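Ustero copper mine brings its second shaft into production

Ore is coming up the second shaft at Ustero, and the mood around the headframe is pretty wonderful. The first skips were tipped in June, just after the morning shift change, and plenty of the night crew stayed on to watch.

Monthorpe, which owns and runs the underground copper mine, has been sinking the shaft for 30 months. It reaches the deeper Noris lode, a band of chalcopyrite that geologists first hit in drill core while chasing something else entirely (a zinc showing further east that never came to much). The old shaft stopped well short of it.

At full rate the new hoist will lift 2,000 tons of ore a day. Crews are working the lode by long-hole stoping, with the empty stopes packed with cemented tailings – a first for Ustero, where waste rock used to do the job.

"I logged some of that early core myself, and I can still remember the color of it," said mine manager Dymphna Hegarty. "Seeing the same rock come over the tip was a great morning. We had people cheering in the control room!"

The project has added 40 jobs underground and in the mill, most of them filled from the valley. Szewczyk, the contractor that sank the shaft, will stay on to finish the ventilation raise and the lower pump station.

Concentrate from the Noris ore is already going through the existing mill, and early samples show a good clean copper grade with very little arsenic. A second ball mill is on order.

More from the news desk
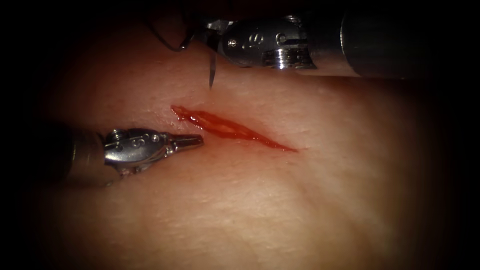
Quarry rail spur reopens to stone trains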